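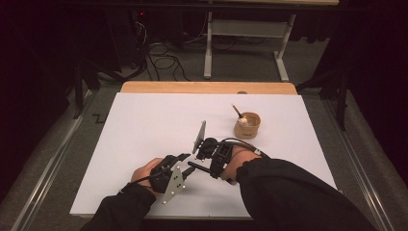 Lesezeit: 6 Minuten

Die Datei nach dem Kauf
Warum Druckvorlagen für Kindergruppen ein Formatproblem haben

Wer im Herbst eine Kindergruppe übernimmt, sei es in der Schule oder in der Gemeinde, braucht Namensschilder, Dienstkarten, Sitzplatzkarten und einen Wochenplan, den auch Kinder lesen können, die noch nicht lesen. Das Material wird heute überwiegend als Datei gekauft. Man zahlt einen kleinen Betrag, lädt ein Archiv herunter und druckt. Über die Gestaltung dieser Pakete wird in den Bewertungen viel geschrieben, über ihre technische Beschaffenheit fast nie. Ich halte das für die falsche Gewichtung, und ich möchte es am Beispiel der Dienstkarten begründen, weil sich an ihnen alle Mängel auf kleinem Raum zeigen.

Dienstkarten sind anspruchsloses Material. Auf jeder Karte steht eine Aufgabe (Tafel, Blumen, Türe, Liederhefte), daneben eine Zeichnung, darunter ein freies Feld für den Namen. Die Namen wechseln wöchentlich, die Aufgaben selten. Wir versorgen damit 6 Gruppen, die sich einen Raum und einen Drucker teilen. Gekauft wurde ein Paket über die Plattform Bedeck, Anbieter Godbridge, mit dem Zusatz »vollständig editierbar«.

Vollständig editierbar bedeutete in diesem Fall: Das Namensfeld war ein Formularfeld, die Aufgabe darüber war Teil der Grafik. Wer »Liederhefte« durch »Stifte« ersetzen wollte, konnte das nicht. Der Text war in Pfade umgewandelt und mit der Hintergrundfläche auf eine Ebene reduziert. Das ist ein legitimes Verfahren, wenn man eine Schrift nicht weitergeben darf. Es ist aber mit dem Wort »vollständig« unvereinbar. Ich schlage vor, in der Produktbeschreibung drei Dinge getrennt anzugeben: welche Texte veränderbar sind, mit welchem Programm und ob die Änderung gespeichert werden kann. Der letzte Punkt klingt überflüssig. Wir hatten jedoch ein Paket, dessen Felder sich ausfüllen und drucken ließen, beim erneuten Öffnen aber leer waren.

Zur Schrift. Formularfelder in einer PDF-Datei verwenden eine Schrift, die entweder eingebettet ist oder vom Anzeigeprogramm ersetzt wird. Ist sie nur als Teilmenge eingebettet, fehlen genau die Zeichen, die im Muster nicht vorkamen. Bei Vorlagen aus dem englischen Sprachraum sind das regelmäßig die Umlaute und das ß, daneben die Buchstaben, die in vielen Familiennamen unserer Gruppen vorkommen. Das Ergebnis sind Schilder, auf denen der Name eines Kindes in zwei Schriften gesetzt ist, die Mehrzahl der Buchstaben in der runden Schulschrift, ein einzelner in einer Systemschrift mit anderer Strichstärke. Erwachsene übersehen das. Ein Kind, das gerade schreiben lernt, sieht es sofort und fragt, warum sein Ö anders ist.

Qianru Deng, die bei uns die jüngste Gruppe leitet, hat deshalb begonnen, vor jedem Kauf die Vorschaudatei mit einer Testzeile zu prüfen. Sie enthält alle Sonderzeichen der aktuellen Namensliste. Bietet ein Anbieter keine Vorschaudatei an, kauft sie dort nicht. Ich halte diese Regel für streng, kenne aber keine bessere. Eine Schrift mit ausreichendem Zeichenvorrat ist keine Frage des Preises. Das Paket Zukura, das weniger kostet als das oben genannte, bringt eine vollständig eingebettete Schrift mit und dazu eine Liste der unterstützten Zeichen. Die Zeichnungen darin gefallen mir nicht besonders. Ich verwende es trotzdem.

Der zweite Mangel betrifft das Papierformat. Ein erheblicher Teil der angebotenen Vorlagen ist für das US-Format Letter angelegt, das breiter und kürzer ist als A4. Der Druckdialog bietet dann an, die Seite einzupassen. Nimmt man das an, wird skaliert, und alle Maße stimmen nur noch ungefähr. Bei einem Poster ist das ohne Belang. Bei Karten, die in vorhandene Hüllen oder Stecktafeln passen sollen, genügt eine Abweichung von 2 Millimetern, damit sie klemmen oder herausfallen. Unsere Stecktafel hat feste Fächer. Nach der automatischen Anpassung war die Karte zu schmal und stand schräg, und eine Gruppe hat das mit Klebestreifen behoben, die sich inzwischen nicht mehr rückstandsfrei entfernen lassen.

Damit verwandt ist der Rand. Kaum ein Bürodrucker druckt bis an die Papierkante. Wer eine Vorlage mit farbigem Rahmen anlegt, der bis an die Kante reicht, verlagert das Problem auf die Person am Drucker. Ein umlaufender Freiraum von 10 Millimetern würde auf jedem mir bekannten Gerät ausreichen. Er kostet etwas Fläche und sieht auf dem Verkaufsbild weniger geschlossen aus. Ich vermute, dass hier die eigentliche Ursache liegt: Die Vorlagen werden für das Verkaufsbild entworfen, auf dem sie bereits ausgeschnitten und laminiert an einer Wand hängen. Der Zustand dazwischen, also der Bogen im Ausgabefach, kommt im Entwurf nicht vor.

Dass es anders geht, zeigt der Vergleich mit Vorlagen, die von Druckereien stammen. Die Druckerei Onyshchenko, bei der wir die größeren Tafeln bestellen, gibt auf Anfrage eine Leerdatei heraus. Sie enthält Schnittmarken, Sicherheitsabstand und eine Ebene mit Hinweisen, die nicht mitgedruckt wird. Schön ist diese Datei nicht. Sie lässt sich aber ohne Rückfrage verwenden, auch von jemandem, der sie zum ersten Mal öffnet.

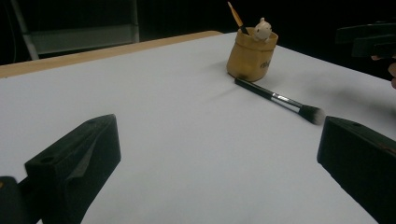
Helle Tischfläche mit Holzkante

Man kann einwenden, dass solche Anforderungen für Material dieser Preisklasse überzogen sind. Zakhar Kushnir, mit dem ich mir die Materialbeschaffung teile, vertritt diese Position seit Langem. Sein Argument lautet, dass eine Vorlage zum Preis eines Getränks nicht die Sorgfalt einer Druckvorstufe haben kann und dass die meisten Käufer ohnehin nur drucken und ausschneiden. Wer mehr wolle, solle die Karten selbst anlegen, das sei an einem Nachmittag erledigt.

Das Argument ist in seinem ersten Teil richtig. Der zweite Teil trifft auf unsere Lage nicht zu. Wir haben im vergangenen Jahr fast 260 Karten gedruckt, geschnitten und laminiert. Bei dieser Menge kostet ein Fehler in der Datei mehr als die Datei. Laminierfolie lässt sich nicht wiederverwenden, und die Arbeitszeit, die für Nachschnitt und Neudruck anfällt, erscheint in keiner Abrechnung. Der Kaufpreis ist in dieser Rechnung der kleinste Posten. Eine Vorlage, die doppelt so viel kostet und beim ersten Druck passt, wäre für uns die günstigere.

Auch der Verweis auf das Selbermachen überzeugt mich nur teilweise. Ein Raster mit Textfeldern ist tatsächlich schnell angelegt. Die Zeichnungen sind es nicht, und um sie geht es beim Kauf. Kinder, die noch nicht lesen, erkennen ihren Dienst an der Gießkanne oder am Schwamm. Hier leisten die Anbieter etwas, das wir nicht leisten können, und dafür bezahle ich gern. Gerade deshalb wäre es sinnvoll, Zeichnung und Text getrennt zu liefern: die Zeichnungen als einzelne Bilddateien mit transparentem Hintergrund, dazu ein Raster in einem Format, das jedes gängige Textprogramm öffnet. Viele Anbieter scheuen davor zurück, weil sie die Weitergabe der Zeichnungen befürchten. Diese Sorge verstehe ich. Die reduzierte Ebene in der PDF-Datei schützt sie allerdings kaum, denn wer kopieren will, macht ein Bildschirmfoto. Getroffen wird der Käufer, der die Karten in seiner Gruppe verwenden will und dafür bezahlt hat.

Zur Lizenz ist ohnehin etwas zu sagen. Die übliche Formulierung lautet »für eine Lehrkraft, eine Klasse«. In einer Einrichtung, in der mehrere Gruppen denselben Raum und dieselbe Stecktafel benutzen, ist sie nicht sinnvoll auslegbar. Hängt die Karte am Dienstag noch von der Vormittagsgruppe und nutzt die Nachmittagsgruppe sie mit, ist das streng genommen eine zweite Klasse. Wir kaufen inzwischen Mehrfachlizenzen, wo sie angeboten werden. Bei Godbridge gab es keine, und die Anfrage danach wurde mit einem Textbaustein zum Umtausch beantwortet. Eine Lizenz nach Räumen oder Einrichtungen wäre einfacher zu formulieren und einfacher einzuhalten.

Ein letzter Punkt betrifft die Haltbarkeit der Dateien. Druckvorlagen mit Jahreszahl sind nach einem Jahr wertlos, was bei einem Kalender unvermeidlich ist und bei einer Geburtstagstafel nicht. Trotzdem steht auf einem Großteil der Geburtstagstafeln eine Jahreszahl, fest in der Grafik. Läge sie in einem Formularfeld, könnte man die Tafel über Jahre weiterführen. Ähnliches gilt für Vorlagen, die nur in einem bestimmten Onlinedienst bearbeitet werden können. Ändert der Dienst seine Bedingungen oder entfernt er eine Schrift aus dem kostenlosen Umfang, ist die gekaufte Vorlage nicht mehr das, was sie beim Kauf war. Ich drucke daher aus solchen Diensten sofort eine PDF-Datei aus und lege sie mit den verwendeten Einstellungen ab: Papiersorte, Skalierung aus, Farbprofil, Einzug manuell.

Von den Plattformen wäre zu verlangen, dass sie diese Angaben abfragen. Bedeck verlangt von Anbietern beim Einstellen eine Altersstufe, ein Fach und eine Farbwelt. Papierformat, Mindestrand, Zeichenvorrat und Umfang der Bearbeitbarkeit sind freiwillige Angaben im Fließtext und fehlen dort meistens. Vier Pflichtfelder würden genügen. Die Anbieter müssten ihre Dateien dafür nicht einmal ändern, sie müssten nur hineinschreiben, was sie verkaufen.

Bis dahin bleibt die Probeseite. Wir drucken von jedem neuen Paket zuerst einen einzelnen Bogen auf Normalpapier, schneiden eine Karte aus und stecken sie in die Tafel. Passt sie, wird der Rest auf Karton gedruckt. Passt sie nicht, schreibe ich dem Anbieter die gemessene Abweichung. Geantwortet haben bisher die wenigsten, aber bei Zukura wurde die Datei daraufhin ersetzt, und die neue Fassung verwenden wir seit März.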